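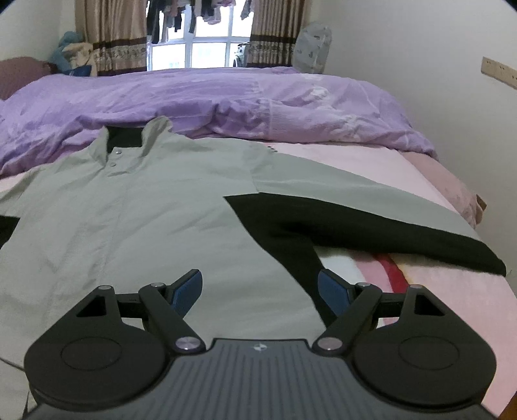 Teaching Laundry by Hand: Gallery

Welcome to the Bovinon gallery page! We're a small group teaching robots to fold clothes, and we do nearly all of it by hand, in real bedrooms, with a gripper you carry around like a big pair of tongs. No robot needs to be in the house. A person does the job, the tool records it, and later on the recordings go to Zapata, our training setup, which tries to turn them into something an arm can repeat.

We started in April and we're up to 920 recorded folds. Shirts and towels came first, and now we're on to jackets, which are so much more fun (and so much slower).

Jacket, front side up, before a fold. The fingers are wide open with nothing between them yet, and the stand-up collar is at the far end of the bed. I love this part — you have to decide where the first pinch goes, and every person who picks up the tool decides a little differently.

A few notes for anyone who wants to try it:

Sleeves go in first, then the hem comes up to the collar. We tried it the other way for our first 90 jacket folds and the sleeves kept sliding back out.

Move slower than feels natural. A good jacket fold takes us 4 passes with the gripper, and rushing the second one usually means starting over.

Don't smooth everything flat beforehand. Wrinkles are great! Zapata needs to meet them sooner or later, and a jacket fresh from the ironing board teaches it very little.

Switch people often. We have 7 regulars on the tool now, and the left-handers have given us some of our favorite recordings.

Next up is Ultia, our remote-control rig, where the person sits at a desk and drives the arm from there. It's clumsier for cloth so far, but wonderful for hangers and drawers, and we can't wait to put up a page for it. The older towel sessions are still in the Ninex gallery.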